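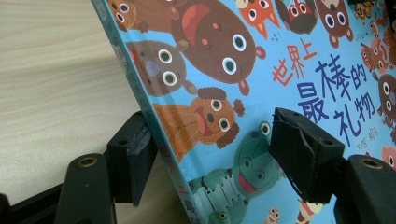

Surely the covers are half the reason a child picks a book up at all, Stosard wrote to us, and several other readers agreed. There are plenty of good ones among the Chinese picture books on the lending shelves at Emudbridge.

The first has the title 世界上最棒的礼物, which means "The best present in the world". The large brown bear near the top has its mouth wide open, and there is a tiny 哇! ("wow!") beside it. Children who can't read Chinese yet usually learn that character first.

The Emudbridge shelves hold 1000 picture books, and 200 of them are in Chinese. They can be borrowed for a month. Please bring them back to the desk and not to the returns box at Stonwood, which is too narrow for the larger ones.

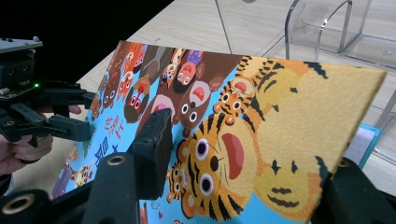
Page 41

Four tigers on a light blue cover, two of them cubs. One cub sits on top of the orange tiger's head and the other peeks out at the lower left. The pale yellow tiger takes up most of the right-hand side. A brown bear and a crowd of other animals fill the space above.

Covers like these are good for a guessing game before the story starts. Ask who looks surprised, or who is hiding, and let the child point. Under-fives tend to want the same cover several times over.

The page number refers to the printed shelf list, free at the desk. A new list comes out in March.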